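Prurko Blue Tray
Item 2708

A low rectangular tray with rounded corners and a raised rim, sized to hold a handful of forks and spoons on a counter or worktable. The rim goes all the way around, so flatware stays put when the tray is carried.

Wipe clean with a damp cloth. Top rack only in the dishwasher. Do not use in the oven.

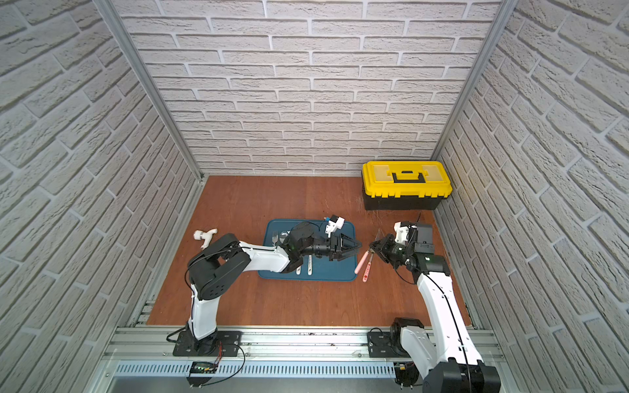 Driston Tabletop and Storage Department

The blue tray with a silver fork on it. Utensils and the yellow-lidded toolbox are not included.

Sold singly or in cartons of 40. Orders of 1,000 or more ship on pallets from the Flernovine warehouse and need a delivery address with a loading dock. Smaller orders go by parcel carrier.

Trays nest for storage. A full carton fits on a standard pantry shelf.

Color: blue
Carton quantity: 40
Returns: unused trays only, in the original carton

Price list updated 11/10/2023. For earlier orders, use the price on your quote.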